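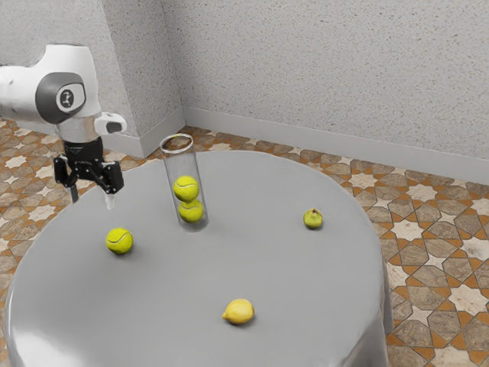 Bilal Bataineh asked after the last lecture whether a team that presses high must always get tired before the end. My reply was no, but it depends on how the press is organised. Please read these notes before Friday.

Week 6: pressing and rest

Take the home match of Sellano against Navar. Sellano pressed very hard for the first 30 minutes, then dropped back and waited. They won the ball less often after that -- but nearer to their own goal, with more space to run into. The winning goal came in minute 81, from a throw-in.
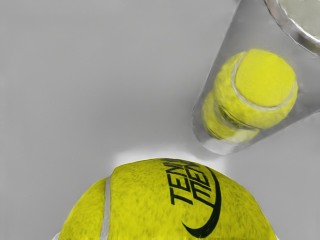 Navar, on the other side, kept the same distance between their lines all evening and made no change before half-time.

To prepare: draw both back lines at the moment of the goal, and mark who should follow the runner.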